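Chapter 8
Light, Shade and the Colour of Plain Things

If you have worked your way through the earlier chapters, you will by now have drawn a good many objects with edges: boxes, jugs, the corner of a roof, the old weighbridge at Fodgate with all its awkward angles. Edges are a great comfort to the beginner. They tell you where to put the pencil down and where to lift it again, and it is quite natural to feel a little lost when they are taken away. In this chapter we are going to take them away, I'm afraid, but gently, and I think you will enjoy yourself more than you expect!

Our subject is tone, by which we mean how light or dark a thing looks from one place to the next. Ask a friend what colour a whitewashed wall is and they will say white, and be rather puzzled that you asked. Then sit with them for an hour in front of that wall, with a box of paints open between you, and see how often the brush goes into the white on its own. There will be blue in it, and a warm pinkish grey, and quite possibly a touch of green down in the corners where the grass throws its colour up (look for this on a bright day, it can be startlingly strong).
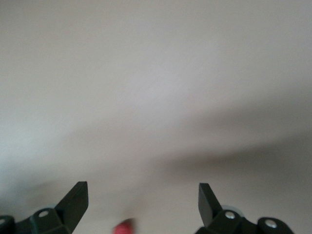 8.1 Soft shadows and hard shadows

A pale surface with a broad shadow lying across it can be harder to paint than a whole bowl of fruit. The grey deepens so slowly towards the right that there is no one spot where you could say the shadow starts, and the left side is cooler than the upper middle, though both would be called off-white in a paint shop.

Shadows of this sort are called soft. They come from a large source of light, such as an overcast sky or a wide window, or from an object standing some way off from the surface it shades. A hard shadow has a crisp outline, and comes from a small, strong source such as a bare bulb or the midday sun. Most of the shadows you meet indoors are a mixture of the two, crisp close to the object and spreading out as they travel away from it.

You will need very little for the exercises: a sheet of smooth paper, a soft brush, a jar of clean water and 3 tubes of paint (white, a blue and a warm brown). Keep the sheet flat until the wash has settled, and mix more than you think you will want. Running out halfway across a graded wash is a sad business, and matching it again is sadder still.

Before you begin, turn to the tone scale on page 69 and copy it out in your own paints. Prop it beside you while you work through Exercises 1 and 2.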